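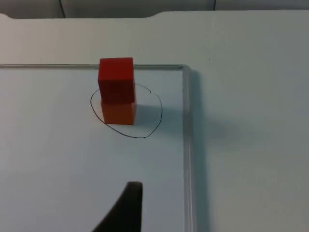
Jul 3, 2022

I've had my shoes off for an hour and my feet are still complaining, so you can take it that the Aneck Romance Fair was a proper day out. I promised several of you in the comments that I'd write it up the minute I got home, and then I had a bath and a cheese toastie first, so forgive me.

For those who don't follow these things, the fair takes over the old corn exchange in Aneck for one weekend each July and it is all love stories, from end to end. Historicals, doctors and nurses, small-town bakeries, billionaires, wolves, billionaires who are wolves. I only did the Saturday. It was seven pounds to get in, which included a tote bag with a sampler in it, and the sampler alone had four opening chapters that I'd read by the time my train got to the junction.

I went with my sister-in-law Denise, Denise Haworth to give her the full title, who has been reading Regencies since we were both at the building society and who doesn't hold with anything set after the invention of the telephone. I am the opposite, as you know. I read serials on my phone at the bus stop, a chapter at a time, and I will happily pay my pennies to find out whether she opened the envelope. So between us we had the whole hall covered, and we'd agreed to meet by the tea urn at one o'clock and compare bags.

I started with Dramani, because theirs was the queue nearest the door and I am weak. Dramani used to do only paperbacks, the slim ones with the lilac spines, and they've been slowly bringing out the long serials as proper books. I'd wondered how that would work when a serial has a cliffhanger every twelve hundred words. In a bound book it can feel like being tapped on the shoulder every three pages! Their editor on the stand, Benedicta Akolgo, was very open about it. She told me they take out nearly half of the chapter breaks and then go back through and smooth over the bits where the author has reminded you who everybody is. She had a marked-up page with her to show people, and there was more pencil on it than print. One serial she'd worked on had come to them with 91 chapters and went to the printers with 38, and she said the author had cried a bit and then asked her to do the next one.

I bought two. I had meant to buy none until after lunch.

The talks were upstairs, in a long room with a great many windows and no way that I could find of opening any of them. I got into the eleven o'clock, which was Selorm Baidoo on The Dostov Bride, and I want to tell you about this one properly because I know at least three of you are reading it. If you aren't caught up to the winter ball, skip down to where I get to the sandwiches.

Right. So he has written 1,006 chapters of it now. He started it on his lunch breaks five years ago as a short story about a girl who is sent to marry a duke in a country he'd made up that morning, and the duke was meant to be dead by the end. It was the readers who wouldn't have it. He put up the chapter with the poisoned glass and left it on the cliffhanger, went to bed, and when he got up there were so many messages begging for the Duke of Dostov's life that he had him knock the glass over. Everything since, the brother, the monastery, the second wedding, all comes out of that one spilt drink. I thought of how many nights I've sat up with that man (the duke, I mean) and felt quite peculiar.

He read us a scene that hasn't been posted yet, and I won't spoil it, except to say that Irina finally goes into the east wing and what she finds is not what we decided in the comments. There was a sort of moan from the back row. He reads very quietly, so we were all leaning forward, and he does the housekeeper in a lovely dry voice that I shall now hear every time.

A lady asked him whether he knew the ending. He said he knew the last line and had known it for two years, and that he has it on a bit of card in a drawer, and he would like very much to get there before his knees go. Then somebody else asked about heroes who are unkind, and whether he regretted the first fifty chapters, when the duke is really dreadful to her. I thought he answered that well. He said he'd rewrite some of it if he could, and that he'd written the duke cold because it's easy to make a cold man interesting, and it took him a long while to learn how to do it with a kind one. I've thought about that since. I can name you a dozen brooding heroes off the top of my head and I had to think hard on the train to come up with four gentle ones.

Sandwiches, then. Egg and cress, and very good, and a slice of lemon drizzle that I've no complaints about either. Denise was at the urn before me with a face like Christmas. She had found a woman selling second-hand Regencies out of suitcases and had got hold of the one with the curate and the balloon that she lent to somebody in 1994 and never saw again. Same cover and everything. She'd also, and I am putting this in print so she can't deny it, bought a modern one about a vet.

After lunch we went together to the Fakero corner. Fakero is the reading app I've mentioned on here before, the one with the green leaf, and they'd set up a few armchairs and some tablets on stands so that people could try it out. I have my grumbles about the coins, and so, I was pleased to hear, did everybody else. A young woman called Akosua Adjei was looking after it and she got an earful from me about long books and what they come to in the end, and she took it very nicely and wrote it down. She said they're bringing in a whole-book price in the autumn for anything finished. I'll believe it when I see it, but I'd like to.

What I enjoyed there was the big board of first lines. They'd pinned up 61 opening lines from serials on the app, without the titles, and you put a sticker by the one that would make you read on. I stood in front of it for ages. You do notice, when you see them all together, how many begin with a wedding the narrator doesn't want to be at. I put my sticker on "My husband's mistress makes excellent soup." Denise put hers on one about a lighthouse and wouldn't be moved.

The last thing we did was a workshop, if you can call it that when it's forty minutes and you're sharing a table with the raffle. Mansa Kwofie led it. She writes the Harbour Street books, and she's every bit as nice as you'd hope. She had us write the moment just before a first kiss, with no kissing in it. I've never written a word of fiction in my life and I went bright red, but I did three-quarters of a page about two people trying to get a pushchair down some steps, and she read a sentence of it out. I shan't say which. She writes in pencil herself, standing at her kitchen worktop, and she stops every day in the middle of a conversation so that she has something to walk in on in the morning.

The organisers read out over the loudspeaker at four that 3,466 people had been through the doors, the most they've had on a Saturday, and I could well believe it from the state of the stairs.

A few practical bits if you're thinking of next year. There's a bus from the station but it's only a ten-minute walk and mostly flat. Bring cash for the suitcase lady. The signing queues are shortest while the talks are on, so if there's someone you really want to meet, give up a talk for it - I didn't, and I missed getting my Harbour Street signed, although Mansa did it for me afterwards on top of the raffle box. And take a cardigan off before you go upstairs, you won't need it.

My haul was five paperbacks in the end, plus the sampler and a bookmark with a tassel. I'll do the two Dramani ones first and post about them when I've finished. Denise has just rung to say she's on chapter nine of the vet.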